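Updated 30/08/2025. Quick answers for anyone bringing stuff to the Muredberg toy and game library. Ring if its not here.

## Borrowing

**Who can join?**

Anyone living in Muredberg or out along the Rindeck road. Bring something with your address on it. Kids under 16 go on a parent's card.

**How many things can I take?**

2 toys and 2 puzzles or board games per card. Ride-ons count as a toy. Costumes count as a toy too, sorry, people ask every time.

**How long for?**

Three weeks. Renew once by phone or at the desk, unless someone else has put their name down for it.

**Can I book something ahead?**

Yes, popular stuff especially. Marble run, train table, the big wooden kitchen. We hold it till closing on the day we said, then it goes back on the shelf.

**Is there a catalogue?**

There is, on the Davon system. Bit clunky. Search by age first, then by type, the other way round it tends to hang. We have 3,000 items listed and the photos are slowly catching up. If there's no photo ask at the desk and someone will go and find it for you.

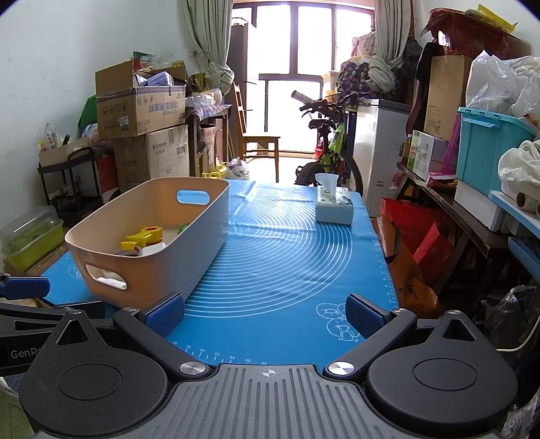

Colour stickers on the shelves match the age groups in the catalogue. Red is baby, yellow is toddler, green is kinder age, and the rest is school age and up. Anything with small parts has a black dot next to the sticker. Please don't peel the dots off, we know they're fun to peel.

## Bringing things back

**Do I have to clean it?**

Wipe down, yes please. Warm soapy water on a cloth is plenty for plastic. No bleach. Wooden toys just a damp cloth and let them dry properly before they go back in the bag. Dress ups, cold wash, no dryer.

**Do I have to count the pieces?**

Yes. The number is on the label. We check it again when it comes back but it saves a lot of mucking around if you've done it first.

**What if a piece is missing?**

Tell us. Most turn up under a couch in a week or two. We put a note on the item and it can still go out if it's playable without. If it can't be played without (dice, timers, the middle bit of a puzzle) we try for a spare first, and only charge if we have to buy one.

**What if it got broken?**

Depends. Wear and tear, no charge, things get old. Left in the driveway and backed over, then we'd ask you to put something toward it. Vikas Rawat does repairs and he can fix more than you'd think, so bring back all the bits, even the sad looking ones.

**What are the late fees?**

Small ones. Capped at $10 per item no matter how late. If it's going to be a problem have a quiet word at the desk and we'll sort it. 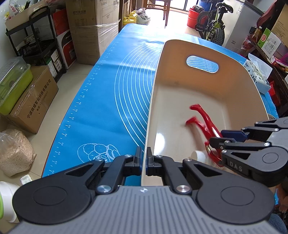
**Where do I leave returns if the desk is closed?**

Through the side door into the foyer, weekday mornings only. Put your card number on a bit of paper and tape it to the bag. Don't leave anything outside overnight, the possums get into it and so does the rain.

**Can someone else return it for me?**

Fine. They don't need your card, just your surname.

## Donating

**What do you take?**

Puzzles with every piece, board games, blocks, train sets, play food, dress ups in good nick. Ask first for anything bigger than a car boot.

**What don't you take?**

Soft toys, anything electric with a mains plug, cot mattresses, helmets, car seats. Also no more jigsaws of horses for now please, we are very well off for horses.

**My donation isn't on the shelf, where is it?**

Probably in the queue. Everything gets checked, cleaned, labeled and put on the system before it goes out and that can take a while. June was huge and we're still working thru it. Some doubles go on to the playgroup at Rungrueang.

## Other

**Can I hire games for a party?**

Yep, giant Jenga, quoits and the parachute. Separate from your normal limit. Two week's notice if you can.

**Is there parking?**

Out the back, off the lane. Not in front of the gate. Pram access is via the ramp, the front step is a killer.

**Who do I talk to about a problem?**

Jihad Khoury looks after memberships and fees. Leave a message at the desk with your card number and best time to ring.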